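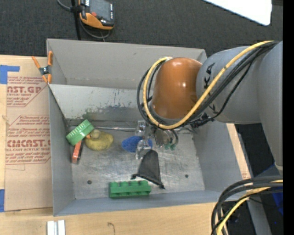 Why Do Things Float? (And Why Do Some Things Sink Like a Stone?)

When I was seven I dropped my mom's house key off the pier in Galtport. It went plop and was gone. About two seconds later my brother dropped a whole log in, a log so big he could hardly carry it, and it just bobbed there looking pleased with itself. I thought this was very unfair. The key was tiny! The log was huge! Surely the big heavy thing should go down and the little light thing should stay up?

I've been a bit obsessed with floating ever since, so let me tell you what I know.

Water pushes back

First, water pushes. You've felt it if you've ever tried to hold a beach ball under in a swimming pool. You shove it down, it wriggles around, and then it shoots up and gets you in the chin. The water was pushing it up the whole time you were pushing it down.

Water does this to everything you put in it. It pushes up on balls, boats, ducks, keys and you. The push has a name, buoyancy (say it BOY-un-see), and I still have to stop and think when I spell it.

There's another pull going the other way, and that's gravity. Gravity tugs things down. So anything you put in water gets caught in a kind of tug-of-war – gravity hauling down, water pushing up. If the water can push hard enough, the thing floats. If it can't, down it goes.

How hard does the water push?

Get in a full bathtub (ask before you do this, because of what comes next) and some of the water slops out over the side. Your body needs somewhere to be, so the water has to move out of the way. Scientists say you have displaced the water. It means you pushed it aside.

Now comes the clever part. The water pushes up on you with exactly as much force as the weight of the water you moved. Move a little water, get a little push. Move a lot of water and you get a great big push.

Let's go back to that key. A key is small, so it only shoves aside a tiny bit of water, maybe half a spoonful. Half a spoonful of water hardly weighs anything, and the key weighs a lot more than that. Gravity wins. Bye-bye key.

The log was heavy, but it was also big. As it settled into the water it pushed more and more aside, until the water it had moved weighed the same as the whole log. Then it stopped settling, with part of it still poking out on top.

Heavy for its size

Grown-ups use the word "density" for this. I like to say "heavy for its size" in my head. A marble is heavy for its size. A ping-pong ball is light for its size, even though it's bigger than the marble.

Imagine two boxes, exactly as big as each other. Fill one with popcorn and the other with sand and try to pick them up. Same size, very different backache! The sand is denser, with more stuff packed into the same space.

If a thing is denser than water, it sinks. If it's less dense than water, it floats. I wish I'd known that on the pier.

But what about ships?

I asked this too! Steel is much denser than water, and a steel bolt sinks in a blink. The old ferry that runs from Galtport over to Wedetti is made of steel, it weighs 800 tons, and it crosses the bay every day with cars on it.

The secret is the shape. A ship isn't a solid lump of steel. It's more like a giant bowl, and most of what's inside the bowl is air. Air weighs very little. Put the steel and the air together and the whole ship is light for its size.

It works like the log, too. The ferry settles down until it has pushed aside 800 tons of water, and there it stays. When more cars drive on, it sits a little lower. Next time you're near a harbor, look for the marks painted on the side of a cargo ship. They show the crew how low the ship is sitting, so they can tell if it's been loaded too much.

If a ship gets a big hole in it, water comes in where the air used to be. Then the ship isn't light for its size anymore, and you can guess the rest.

Try it: the clay boat

You'll need a lump of modeling clay (the oily kind that doesn't go mushy), a big bowl of water, a towel and some pennies.

Roll the clay into a ball and drop it in. It sinks, right to the bottom.

Fish it out and dry it off. Now squash it flat and pinch up the sides all the way around until it looks like a little dish. Make sure there are no cracks. Set it down gently on the water, flat side down, and let go.

It floats! It's the very same clay. You didn't take any away, you just gave it a shape that pushes more water aside.

Now load it up with pennies, one at a time. My best boat ever held 50, but I had been practicing for a whole rainy afternoon and I'd made the walls very thin. My first one tipped over almost right away because I'd piled everything on one side. Spread your cargo out.

Try it: the bossy egg

Put a fresh raw egg in a tall glass of plain water. It'll go to the bottom. Take it out with a spoon, stir in lots of salt (keep going, it takes more than you think, six big spoonfuls in my glass) and put the egg back.

Up it comes! Salt makes water denser, so every spoonful of water the egg pushes aside weighs more than before and gives a bigger push back. This is also why you float more easily in the sea than in a pool. Wash your hands when you're done, and please don't drink the water. It's horrible. I checked.

Questions I get asked a lot

Why does ice float? Because water does something odd when it freezes – it spreads out and takes up more room. That makes ice a bit less dense than the water it's sitting in. Most things shrink when they freeze, so water is a real weirdo.

Do people float? Mostly, yes, especially with a big breath in. Your lungs are like two built-in balloons. Breathe out and you'll feel yourself sit lower. (Only try this with a grown-up in the water with you.)

How do submarines go up and down? They have tanks inside. To dive, they let seawater into the tanks, and to come up they blow it out again with air.

Does an orange float? Try one with its peel on, then peel it and try again. I'm not telling you what happens with that one.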